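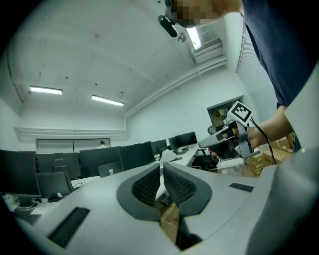 Desk edge and floor, workroom 2, Plamthorpe.

Kutido Office Services
Workroom inspection checklist with comments
Site: Plamthorpe, ground floor, workrooms 1 to 4 and connecting corridor
Inspected by: Ulises Arancibia
Period: July
Start: 8:30 a.m.

Ratings: OK = no action. MINOR = correct before next inspection. MAJOR = correct before the room is used again. N/A = does not apply to this room.

1. FLOORS AND WALKWAYS

1.1 Floor surface free of lifted edges, cracks and holes: MINOR
Comment: Lifted seam at the door of workroom 3. Seam is taped. Tape is not a permanent repair and was recorded as such last time.

1.2 Walkways clear to full marked width: OK
Comment: Corridor measured at the narrowest point, beside the copier. 91 cm clear with the copier tray closed. Tray to be kept closed when the copier is not in use.

1.3 Cables crossing a walkway covered: MINOR
Comment: One cover in workroom 1 is too short for the run and leaves the last section exposed at the wall end. Replace with a longer cover. Do not join two short ones.

1.4 Mats flat, with non-slip backing: OK

1.5 Spill kit in place and complete: OK
Comment: Kit is now under the sink. The floor plan still shows it in the corridor cabinet. Update plan.

2. DESKS AND SEATING

2.1 Desks stable, no movement when leaned on: OK
Comment: Feet adjusted on two desks in workroom 4 during the inspection. Rechecked, no movement.

2.2 Desk edges free of chips and splinters: OK

2.3 Height-adjustable desks travel full range without catching: MINOR
Comment: Desk nearest the window in workroom 1 stops short of its upper limit. No noise from the motor. Reset procedure tried once with no change. Refer to supplier.

2.4 Chair casters, gas lifts and backrests sound: MAJOR
Comment: One chair sinks under load. Tagged and moved to the storeroom. It is not to go back into use with the tag removed, as happened with the Villalba chairs.

2.5 Drawers close fully: OK

3. ELECTRICAL

3.1 Outlets and cover plates intact: OK
Comment: Cracked plate in workroom 2 from the previous report has been replaced.

3.2 Power strips not connected to other power strips: MAJOR
Comment: Found in workroom 3, behind the file cabinets. Second strip unplugged and removed during the inspection. Room needs an additional wall outlet – request already open with the landlord, no reply on file.

3.3 Cords free of cuts, pinches and tape repairs: OK

3.4 Space heaters: N/A
Comment: None found. Not permitted on this site.

3.5 Electrical panel accessible: OK
Comment: Labels legible except for circuit 7. Relabel.

3.6 Ground fault outlet at sink trips and resets: OK

4. LIGHTING

4.1 Light level at desk height, overhead lights on, blinds closed

Workroom 1: 400 lux, OK
Workroom 2: 400 lux, OK
Workroom 3: under 400 lux at the rear desks, MINOR
Workroom 4: 800 lux, OK

Comment: Readings taken with the site Zallum meter at the center of each desk group. Workroom 4 is used for detail work and has its own target of 800. Rear fixture in workroom 3 has one dead tube. Replace the tube and take the reading again before ordering anything else.

4.2 Emergency lights operate on test button: OK
Comment: Each unit held on for 30 seconds. The unit over the rear exit was slow to come on, then steady. Watch at next inspection.

4.3 Exit signs lit and visible from every desk: MINOR
Comment: Sign in workroom 4 is hidden from the two corner desks by the top of the shelving. Lower the shelving or move the desks.

5. FIRE AND EXITS

5.1 Extinguishers mounted, pin and seal in place, gauge in green: OK

5.2 Exit doors open without a key from inside: OK
Comment: Rear door requires around 30 percent more effort than the front by hand scale. Within limits. Adjust closer when the contractor is next on site.

5.3 Nothing stored in front of exits: OK

5.4 Evacuation plan posted and current: MINOR
Comment: See 1.5. Same correction applies.

6. STORAGE

6.1 Shelving fixed to wall: OK

6.2 Heavy items stored between knee and shoulder height: MINOR
Comment: Paper boxes on the top shelf in workroom 2. Move down.

6.3 Step stool available, feet intact: OK

OPEN ITEMS CARRIED FORWARD
1.1 floor seam, workroom 3
3.2 additional outlet, workroom 3
5.2 rear door closer

MAJOR items are to be signed off in writing by the site lead. A verbal report is not accepted for 2.4 or 3.2.

© Kutido Office Services | Contact | Back to top
This site uses cookies to remember your settings. Accept | Manage preferences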